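Ticket 577: Connector insertion on cable prep cell
Site: Dudton
Opened by: Garnet Dhillon
Assigned to: Sânziana Văduva
Status: Open, workaround in place
Priority: 3

Problem as reported
The cell picks a harness and brings it to the board without trouble. It can't plug in the small white connector. The Gemau controller reports "seat timeout" and parks the arm. An operator then finishes the job by hand. We were told in October that this station could run unattended.

Log

Văduva, 9:40
Checked grip force and finger alignment. Both in range. The pick is fine. Holding the cable below the split leaves the branches free, so the controller knows where the fingers are but has to guess where each end is.

Văduva, 11:15
Tried 3 approach angles on the twisted pair. It bends as soon as the housing touches the socket. Regripping closer to the connector worked once, then the arm dropped it.

Dhillon, 13:05
Can it at least do the crimp terminals? Those are bigger.

Văduva, 13:30
Not reliably. The wire is stiffer, but the terminal points a different way on each harness. A person turns it with a thumb and doesn't think about it. We have 2 fingers and no second arm.
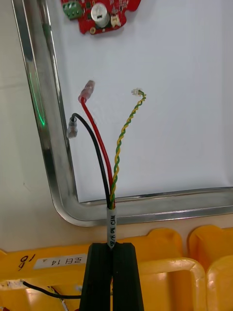
Attachment 1: Harness gripped just below the label sleeve, red, black and green/yellow branches free, board behind.

Workaround
Arm picks and presents the harness. Operator makes all connections. Dhillon agrees this still saves the walk to the bins.

Next steps
Quote requested from Waltumow for a second arm. Ask Cuadros if the harness can be supplied with the connector in a carrier. Unattended running stays switched off until one of these has been tested.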